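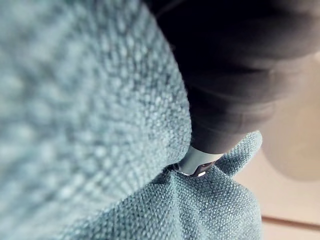 Blue-green woven upholstery with a raised, nubby texture, close up at a crease.

Skakura Upholstery Notes
README and data card, release 2

Overview

Skakura is a small collection of records on the surfaces and creases of upholstered seating. It covers sofas, armchairs and loose seat cushions in ordinary domestic condition. Each record pairs a close view of the cloth with a short written entry on weave, colour, crease type and state of tension. The collection was put together for people who clean, repair or re-cover furniture and who need a common set of terms for what they find between the cushions.

The release holds 426 records from 15 pieces of furniture. Release 1 had fewer pieces and used a different crease vocabulary. The two should not be merged without the conversion table (see Files).

Contents of a record

piece_id: short code for the piece of furniture. Codes are not reused when a piece leaves the collection.
region: seat, back, arm, skirt, or unresolved. Use unresolved where a close view does not show enough to tell an arm from the side of a cushion.
weave: plain, basket, twill, bouclé, pile, or mixed. A second value is allowed where the cloth could be read either way.
colour: free text, two terms at most. "Blue-green, greyed" is acceptable. Trade names for colours are not.
crease: none, fold, gap, piped seam, or plain seam.
tension: slack, even, or drawn.
note: free text, optional.

Crease and gap

These two values caused most of the disagreement between annotators. A fold is a place where one continuous piece of cloth doubles over itself. A gap is an opening between two separately covered parts, such as a seat cushion and an arm. In a close view both show as a narrow dark line. Where the two sides cannot be traced to separate parts, record fold and put "possible gap" in the note. Do not infer a gap from knowledge of the furniture.

Tension

Drawn is used when lines in the weave run outwards from a point or an edge. It describes the cloth at that moment only and says nothing about wear or about how well the cover fits. Even is used when the rows keep their spacing over the whole sharp part of the view. Gently curved rows over a padded shape still count as even if the spacing holds. Slack needs visible loose cloth.

A record may be drawn in one part and even in another. In that case enter drawn and give the position in the note.

Weave

Basket and bouclé were hard to separate on nubby cloth. Small raised points in tight, regular rows are entered as basket; irregular loops as bouclé. Where loops of yarn are visible but also sit in rows, enter both, basket first. Blurred areas are ignored for this field — soft dots in the near part of a view have been mistaken for pile more than once.

Fibre content is not recorded. It cannot be judged from a close view, and care labels were missing from several pieces.

Collection

The furniture came from the Quansah showroom and from private homes. Covers were left on and nothing was cleaned beforehand. Philomena Amegashie drew up the list of pieces and Abbas Moradi wrote the first version of the field definitions. Annotation was done by Ilona Bíró and Aba Owusu, each working alone, with differences settled by Róisín Ní Mhurchú. Settled entries keep both original values in the audit file.

Files

records.csv — one row per record, UTF-8, comma separated
pieces.csv — one row per piece of furniture
audit.csv — original values from both annotators
convert_r1.csv — crease values from release 1 and their present equivalents
views/ — the close views, named by record number

Notes are limited to 3,000 characters. The longest are on piped seams and should be read before using the seam values for anything.

Known problems

Colour terms were entered under mixed indoor light. Greyed blues and greens are the least reliable, and no attempt should be made to match replacement cloth from them.

Patterned cloth is under-represented. There is no leather.

Region is unresolved more often than was planned. Padded sides and rolled arms look alike when only one rounded surface is in view — a wider view of each piece would have settled most of these, and none was kept.

Scale is not given. Thread counts should not be attempted.

Suggested use

Training new staff in describing cloth before repair. Comparing written condition reports. Checking a firm's own terms against a fixed list; the Cesell and Iltislow workshops have both done this with the release 1 fields. The collection is unsuitable for valuing furniture or for estimating its age.

Changes since release 1

Crease value "tuck" removed and split between fold and plain seam.
Field tension added.
Second weave value now permitted.
Duplicate rows removed from pieces.csv.

Last revised November 26, 2023. Corrections should quote the record number and the field, with the proposed value.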